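Effect of Surface Finish on Perceived Brightness in Small Study Rooms
Samina Lodhi and Kamran Sethi
Harthorpe, June 18, 2023

1. Purpose
The project examined whether desk and wall finish changes the light level measured at reading height. Lamp type and position were held constant.

2. Method
Readings were taken in March with a Wikik lux meter placed flat on each desk. The blinds were closed. Each position was measured three times and the mean recorded. Walls were classed as pale or dark by comparison with a printed gray scale.

Pale rooms were those with light walls and light wooden desktops. A blue-gray wall was classed as pale if it matched one of the upper steps of the scale.

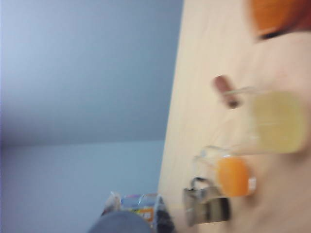
3. Results
The highest mean, 431 lux, came from a pale room. Dark rooms gave lower values at all four desk positions — the largest difference was at the position farthest from the lamp.

4. Limitations
Room size was not controlled. The meter was checked against a second unit only at the start of the work. Amna Bukhari repeated the corner readings and obtained the same ranking, but her values are not included in the means.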